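August, past midnight, garage

Day 21 of the arm. I had promised myself an early night and a look at the wiring on joint two, and I got neither, since at ten Said came by to return my crimping tool and stayed to tell me what was wrong with everything.

Said Hamdy is right about most things, and it has made him hard to have in a garage. He picked up the forearm, wobbled it, and set it down the way you'd set down a melon you'd decided against. Backlash, he said. I know it's backlash. I have known it was backlash since the Zomach gearbox came out of its packet making a noise like a pepper mill. He wants me to send it back. I want to shim it with a strip cut from a soda can and never speak of it again. We agreed that I would do it his way, and he went home, and I cut up the can.

It helped! Not a lot. The elbow used to clunk when it changed direction and now it sort of mutters.

The shoulder bracket is on its third printing. The first one had the holes mirrored, the second one was fine until I leaned on it, and this one I printed overnight at 100 percent infill, so it weighs as much as a shoe and I'm rather proud of it. Four bolts in, two more to find. They were on the bench in the lid of a jam jar. The lid is still on the bench.

Money spent this week: 81 dollars, most of it on a power supply from Parsons that I already had one of, in the box marked CABLES, which contains no cables. I have not mentioned this indoors.

After Said left I gave up on metal and went over to the simulator, where nothing needs shimming and you can drop things all night without waking the dog. The plan for the arm, for anyone reading this after I'm gone, is that it will pick up a mug. That's all. I'm calling the whole business Lasora, mostly so I have something to name the folders. The gripper model loads now with its fingers pointing the right way, after an evening spent on a sign error, and I've been starting the mug in different poses to see which ones my grasp code can make any sense of.

Upright is easy. Upright, the thing practically volunteers. Tipped over is another matter, because the code wants a nice vertical wall to close on and a mug on its side hasn't got one where it expects it. I spent an hour on whether to go for the rim or the body. Said says body. I say rim, and I'd like it noted that I said it first.
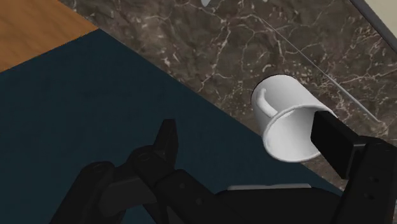

Mug on its side, fingers wide, right one over the rim. The left has yet to make its acquaintance.

I set the start pose by hand, nudging the wrist a couple of degrees at a time and swearing at the sliders. Want to try the same thing tomorrow with the wrist rolled further over, and maybe with a lower friction value, seeing that whatever I chose the first time was a number I liked the look of.

Also to do: find the two bolts. Ask the man in Brernau if he still has that bearing. Put the second power supply somewhere it could plausibly have always been. Re-cut the shim before Said comes back for his calipers, and sweep up the bits of can.

Dog has just come in to see what I'm doing. Going to bed.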